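Teaching a robot arm to pour by remote control: how I do it

My favourite beginner task is pouring a bit of water from a bottle into a paper cup, and you can set it up in a minute.

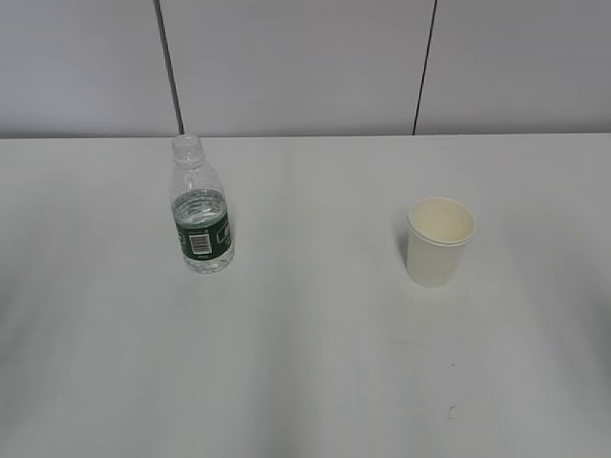
How many demonstrations do I need before the robot learns anything?
Plan on 104 for a first go at one simple task. I've had a arm manage a wobbly pour with fewer, but it fell apart as soon as I moved the cup.

Okay, on to the driving! I use the Voltow hand controller, but anything that lets you move the arm smoothly will do.

Step 1. Put the bottle and cup well apart, so the gripper has room to come in from the side. Leave the cap on for your first day (trust me, my keyboard didn't survive otherwise).

Step 2. Do six practice runs without recording. Your hands need to learn the lag before the robot learns anything from you.

Step 3. Hit record, wait a beat, then reach for the bottle. Go slower than feels natural, but don't stop dead halfway while you think. The arm will copy your dithering, and mine used to hover over the table like it had forgotten why it came in.

Step 4. Grip low and gently. Thin plastic buckles, and a paper cup is even worse if you bump it.

Step 5. Lift, carry, tilt, set the bottle back down, let go, and back the arm away before you stop recording. I skipped the backing away bit for a whole weekend and had to redo 19 runs. Grr.

Step 6. Shift both things a little and go again. Yaw Odoi got me into moving the cup every single time, even when I'm tired and it's lovely and easy where it is.

Bin the fumbled runs the same day, while you still remember which ones they were. I keep mine in a folder called Garkura, and it's well over 1000 clips now, so label yours early!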